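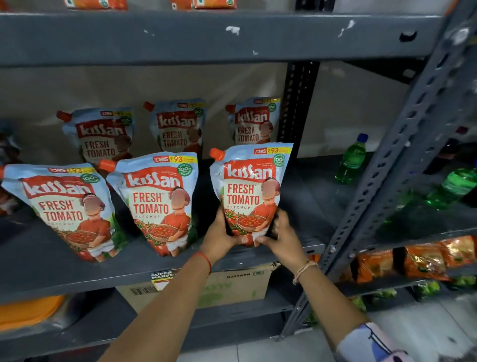

A reader in Garba asked in the comments whether a shelf label template can be set up once and left alone, or whether every price change means rebuilding the sheet. The template can stay fixed. The data behind it changes, and the method below keeps the two apart.

Posted Thursday, March 5, 2026 by Wesmont Store Desk
Filed under: Small Retail > Pricing & Labels
15 comments

How to print shelf labels from a spreadsheet

The procedure assumes a spreadsheet program, a word processor with a mail merge function, and a laser or inkjet printer. No label software is required.

1. Build the item list

Open a blank sheet and create five columns: item code, short name, pack size, regular price, sale price. Put the column names in the first row and nothing above them. Merge tools read the first row as field names, and a title or logo there will break the import.

Format the item code column as text before entering any codes. If the column is left as a number, leading zeros are dropped and long codes may be shown in scientific notation. Changing the format afterward does not bring the zeros back.

Keep short names under 30 characters. Put the pack size in its own column, with a space between number and unit.

2. Handle the sale price

Leave the sale price cell empty for items at regular price. Do not enter a zero – the merge will print it. Add a sixth column named "print price" with a formula that returns the sale price if one is present and the regular price if not. The label uses this column for the large figure.

3. Set up the label page

In the word processor, choose the label layout that matches your stock. Measure one label and the top margin with a ruler and compare them with the listed values. Grosora sheets run slightly taller than the closest preset, so enter the height by hand.

Insert the fields in the first label only, then use the update command to copy them to the rest. Set the print price in the largest size that fits a four-digit amount on one line.

4. Print a test

Print one page on plain paper, lay it over a label sheet and hold both up to a light. If the text drifts down the page, the label height is wrong. If every row is off by the same amount, correct the top margin. Turn off "fit to page" in the print dialog.

5. Update prices

Change prices in the sheet only. Add a "changed" column, mark the edited rows and filter the merge on that mark. Our Devach branch carries 830 items and reprints up to 5 pages in a normal week this way. Clear the marks after the new labels are on the shelf.

Last full reprint at both branches was in September.

Shares: 5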